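How a Drink Can Works

A drink can is a thin metal bottle with a built-in opener. Most people open one without thinking about it. This page explains what the can is made of, why it has the shape it has, how the tab works, and what happens to the metal afterward. Words that may be new are explained where they first appear.

What a can is made of

Most drink cans are made of aluminum. Aluminum is a metal that is light, bends easily, and does not turn to red rust the way iron does. The metal in the side wall of a can is very thin, about as thick as a human hair. The lid is thicker than the wall, and so is the bottom.

The wall and the bottom are one piece. A machine starts with a flat disk of aluminum and presses it into a shallow cup. A second machine pushes the cup through a set of rings. Each ring is a little tighter than the one before it, so the metal gets thinner and the cup gets taller. The top edge comes out wavy and has to be trimmed.

The lid is made separately and goes on last, after the drink is in the can. The edge of the lid and the edge of the wall are folded over each other and squeezed flat. This fold is called a double seam. It has no glue holding it like tape. A thin rubbery material inside the fold fills the tiny gaps so that gas cannot leak out.

The inside of the can is sprayed with a thin coating. Many drinks are slightly acidic, and acid can attack bare aluminum. The coating keeps the drink and the metal apart.

The lid and the tab

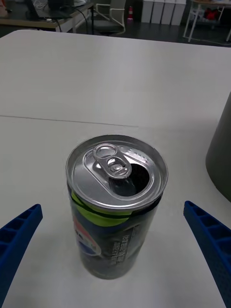 A tab is a lever, a stiff bar that turns around a fixed point. The fixed point is called the fulcrum, and a lever lets a small push in one place make a larger push in another. When you lift the ring end of a tab, the short end at the front -- the nose -- presses down on the lid. The rivet that joins the tab to the lid is a small bump made from the lid's own metal. On this opened can the tab is lifted and bent back, and the rivet and the oval finger ring are both easy to find. Beside them is the drinking opening, a dark teardrop shape where the metal has been pushed in.

The lid does not tear just anywhere. A shallow groove, called a score line, is pressed into it at the factory. The metal is thinnest along that groove, so it breaks there first. The groove does not go all the way around. A short part is left whole, and it works as a hinge, so the loose flap folds down into the can and stays attached.

The flap did not always stay attached. Early pull tabs came off completely, together with a strip of the lid. People dropped them on beaches and sidewalks, where the sharp edges cut bare feet. The stay-on tab solved this problem.

The raised rim around the lid helps too. A flat sheet of thin metal bulges when something pushes on it, and gas in a fizzy drink pushes all the time. Rims and ridges make the metal stiffer. You can test this with a sheet of paper. A flat sheet droops when you hold it by one edge. Fold the same sheet like a fan and it stays out straight.

Why cans are round

A fizzy drink contains carbon dioxide, the same gas that you breathe out. The gas is packed in under pressure, which means it pushes outward on every part of the can. In a round can the push is spread evenly around the wall. In a box-shaped can the flat sides would bulge and the corners would carry extra strain.

The pressure also explains why a full can feels hard and an opened one is easy to dent. Before opening, the gas holds the thin wall out from the inside. The hiss you hear when the tab is lifted is some of that gas leaving.

Tall and short cans

Two cans can have different shapes and hold the same amount. The amount a container holds is called its volume. A slender can has a smaller circle at the bottom, so it must be taller to reach the same volume as a wide one. Guessing volume by height alone will often give the wrong answer.

Printing is done while the can is still open at the top and empty. The can spins against a roller that carries the ink, and the colors go onto the metal directly. There is usually no paper label.

Cans and paper cups 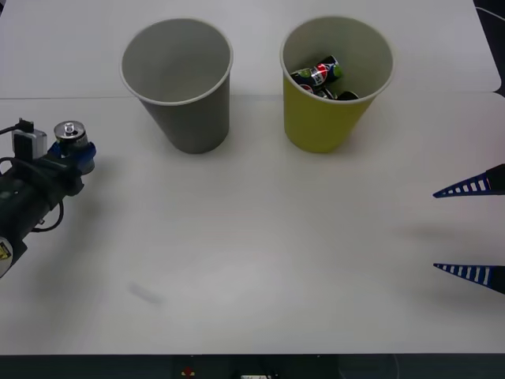

Two paper cups, one gray and one yellow. The gray cup is empty and the yellow cup holds three small cans.

A paper cup holds drinks too, but it is built for a different job. It is wider at the rim than at the base. This slanted shape is called a taper. Cups with a taper can be stacked one inside another and take up little room in a cupboard. Straight-sided cups of the same size cannot do this.

The lip of a paper cup is rolled. The roll makes the top edge stiffer, which helps the cup keep its round shape when it is picked up. It is also smoother against the mouth than a cut edge would be.

Plain paper soaks up water and goes soft, so most paper cups have a thin lining. A paper cup has no sealed lid and cannot hold gas under pressure. A fizzy drink poured into one goes flat after a while.

What happens to the metal

Aluminum can be melted and used again. At a recycling plant the cans are shredded, and hot air removes the paint and the coating. The clean pieces are melted and cast into large blocks. The blocks are rolled into thin sheet, and the sheet can be made into new cans. This takes far less energy than getting aluminum out of rock.

Paper cups have to be sorted separately from cans. The lining is difficult to remove, and not every town accepts them. Check the rules where you live.

Safety

The edge of a drinking opening can be sharp. Do not put a finger inside it. Do not put a full can in the freezer. Water expands as it freezes, and the can may split. If a can has been shaken, let it stand for a few minutes before opening it.

Words used on this page

Double seam: the fold that joins the lid to the wall.
Fulcrum: the point a lever turns around.
Score line: a groove where the lid is meant to break.
Taper: a shape that is narrower at one end.
Volume: the amount of space inside a container.

Written by Latrice Wojcik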